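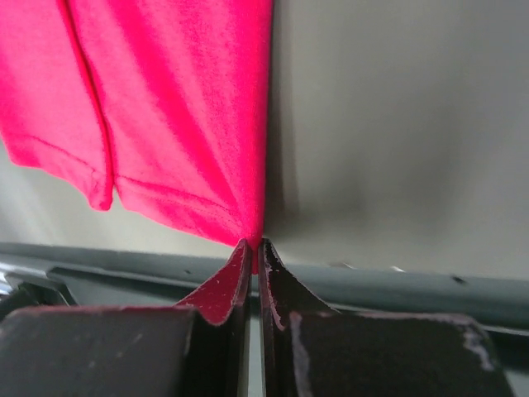

Getting candle wax out of a cotton tablecloth

Tegwen Gwynne
2026-08-19
2 min read

1/ Dripped candle wax on a tablecloth last night. It comes out with things you probably have in the house. I've done this on plain cotton and on a cotton-linen mix. I have not tried it on silk or wool, so ask a cleaner about those.

2/ Leave the wax alone while it's soft. If you wipe it, you push it into the weave and make the spot bigger. Let it set on its own, or lay the cloth flat in the freezer if it fits.

3/ Once the wax is hard, hold the fabric tight with one hand and lift the wax off with a butter knife or the edge of an old bank card. Go slowly near seams. Shake the crumbs over the trash and keep them out of the sink, where they can set in the drain.

4/ You'll be left with a flat, greasy-looking mark. Put a folded paper towel under it and another on top. Plain white towels only. The printed kind can leave ink on the cloth, and I have a napkin with a faint blue goose on it to prove that.

5/ Set the iron to low, steam off. Press on the top towel for 5 seconds, lift, look. The wax melts and goes into the paper. Move to a clean part of the towel each time. When the paper comes up dry, stop.

6/ Brown paper bags work too if they have no printing and no shiny coating. Armelle Hervieu told me she uses bags for everything and has never bought paper towels for this.

7/ Colored candles leave dye behind after the wax is gone. Red is the worst one I've dealt with. Dab the mark with rubbing alcohol on a cotton ball, working from the outside in. Test it on the inside of the hem first - if color from the fabric shows up on the cotton, don't go on.

8/ Next, rub a little dish soap into the spot from the back of the cloth. Leave it for 18 minutes or so if you like exact numbers, I just go and unload the dishwasher. Then wash as the label says.

9/ Check the spot before you use the dryer. Dryer heat can set whatever is left. I hang the cloth up, look at it in daylight, and do the iron step again if there's still a mark.

10/ Sum-yee Kwok asked about pouring boiling water through the fabric. I've seen it done on heavy white cotton. I don't do it myself. It's easy to burn your hand, and the melted wax goes down the drain.

11/ For carpet, same paper and low iron, but keep the iron moving and check the fiber first. Some synthetic carpet melts at a low setting. I'll do wax on wood in a separate thread - the iron stays in the closet for that one.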